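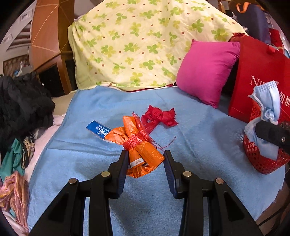
Orange packets in red netting.

I have been reading the small print on multibuys again, and it has not improved my mood.

It started with an email from Saludo, where I do most of my big shop, telling me I had "saved" 31 pounds since September. Saved compared with what? I went back through the receipts (I keep them, yes, in a shoebox) and a good part of that figure came from things I would never have bought at the so-called full price. Two bottles of fabric softener. A third jar of pesto when we already had a second. If I hadn't gone down that aisle I would have saved rather more.

Then there are the unit prices, which are supposed to be the honest bit of the label. On one shelf last week the loose washing powder was priced per kilo, the tablets per wash and the liquid per 100 ml. Good luck with that in your head with a trolley up your heels. The large box of Lultby tablets worked out dearer per wash than the small one, which had no yellow sticker on it at all. I did the sum twice by the freezers.

My sister-in-law swears by the Vollel app, which tells you when a price is "at its lowest". I tried it for a month. It told me a kettle was at its lowest on three separate occasions, each time at a different price, and the middle one was the cheapest. When I wrote to ask how this was worked out I got a reply saying my feedback mattered. I am still waiting for the second half of that reply.

I'm not against a bargain. Some things do keep, and if you have a dry cupboard and you know what you get through, buying a lot of rice or loo roll makes sense. We get through 55 teabags a week in this house, so a big box is fine by me. What I don't believe is that tying several of a thing together makes it cheaper. Sometimes it does and sometimes it's just tied together.

A few people have asked whether the Irnance loyalty card is any better. I've had one since it came out and I have 804 points, which will get me a coffee if I go before eleven. I'll do the pesto sums properly next time, with the own-brand one included.

Posted May 2024 in Shopping, Grumbles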